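**Call for participants: plain packaging handling study, Mangundap site**

Turnovex invites applications from adults who wish to take part in a study of how plain white boxes and panels are handled, opened and set down at a table. The study runs throughout January under the direction of Puspita Krishnan.

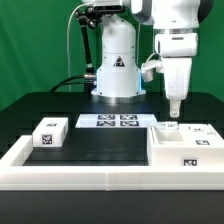
*The work area: black mat within a white surround, marker board at the back.*

Participants will attend one session of 119 minutes, including a rest break. Each session consists of 21 short tasks carried out at a bench and a written questionnaire. No previous experience in packing is required.

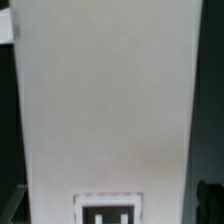 *Pale panel with a small white-bordered opening.*

Applicants must be aged 18 or over, have full use of both hands and be able to stand for up to half an hour at a time. Spectacles may be worn. Employees of Nemden and their immediate families are not eligible. 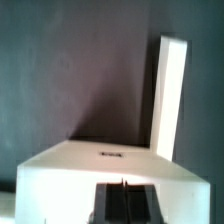

*Off-white form with a low block and an upright slab.*

Some 600 places are available. Participants will receive a Wuvach voucher on completion of the session, and reasonable travel costs will be refunded on production of receipts. Those who withdraw part-way will still be refunded their travel. 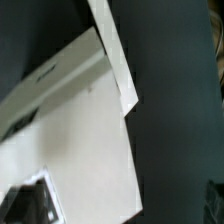

Photograph: Turnovex, Mangundap

Applications should be made in writing to Raelene Mudgway, Participant Office, Turnovex, quoting reference 590. Please state your preferred time of day and any access requirements. Written consent will be obtained on arrival, and a copy of the information sheet will be sent with each appointment letter.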